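Cimwood Round Patio Table, Slat Top
Reviewed November 2, 2004

I bought this table from Quinlan to replace a glass one that got too hot to touch by June. It went together in 71 minutes working alone, and that includes looking for the hex key, which was taped inside the lid of the box. Three of the bolts needed washers I didn't get. Quinlan mailed them after one phone call.

I mostly use it as a desk. The slats run out from a plain disc, with thin gaps between them, and rain goes straight through. Those same gaps are bad for writing on a single sheet of paper, and they will catch a pen tip. A mat fixes that. Mine is the Vimumum cherry blossom one, pink flowers over green grass, and it gives my see-through mouse a flat surface to run on. 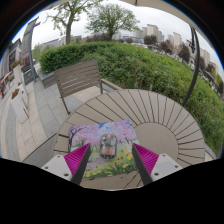
Patio & Outdoor > Tables

The color is a taupe gray that hides pollen and dust pretty well. I wipe it down with dish soap and a rag. Getting into the gaps takes an old toothbrush, and I do that maybe twice a season -- more if we've been eating out there.

It is 27 inches high, a little low for typing in a regular patio chair. I put a 2 inch cushion on the seat and stopped noticing. The legs sit level on concrete. On brick it rocked until I shimmed one foot.

I also looked at the Nanov table at the same store. It has a solid top, so it would be better for paperwork, but it costs more and the display model already had a puddle ring on it. I'd still pick the Cimwood.

Good: drains fast, doesn't show dirt, easy to put together
Bad: gaps, missing washers -- and no umbrella hole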